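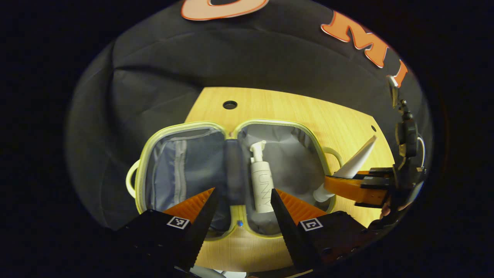
Chapter 3
Looking After a Two-Finger Gripper

What this chapter covers
Cleaning and inspecting finger pads
Checking the printed markers
Setting the opening width
Keeping a service log

Key words: pad, housing, marker, play, datum

A gripper is a lovely thing to maintain. Nearly all of it is on the outside, most faults can be found with a torch and a fingertip, and a good half hour at the bench makes a difference you can feel the moment you pick the tool up again. If Chapter 2 left you a little weary of wiring diagrams, take heart — we are back to screws, soft parts and clean cloths.

We start with the fingers, where the wear happens. Each one has a stiff black housing and an orange pad on its inner face. The housing holds its shape for years. The pad does the gripping, and it picks up whatever the day's work leaves behind: hand cream, dust, the glue from a peeling label. Toiletries are a wonderful test load for this reason. A tube and a pump bottle ask quite different things of the same pad, and a film of soap that you can hardly see may be enough to let either one slip.

Carys Gough, who ran the tool bench at Flinov when this course was first taught, made her trainees clean the pads before they were allowed to look for any other fault. We keep her rule in this book. You will be surprised how many "faults" it cures!
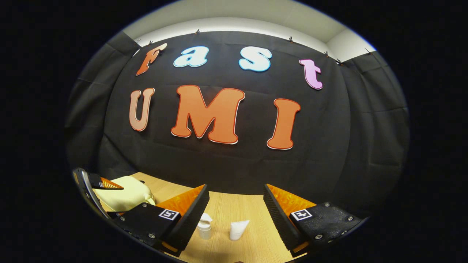
3.1 BEFORE YOU BEGIN

Put the gripper down on a clear patch of bench with the fingers fully open. Look at both pads from the front, then from the side. Press each one gently and let go. It should spring back at the same speed as its partner.

Next, look at the square marker on each finger. The camera uses these to work out how far apart the fingers are, so a scratch or a greasy thumbprint matters more here than anywhere else on the tool. Wipe with a dry cloth only. If a corner has lifted, replace the whole marker and note it in the log.

Leave the housing screws alone until you have checked for play. Hold the housing still with one hand and rock the finger with the other. A small, even movement is normal. A click is worth writing down — Section 3.4 explains how to trace it.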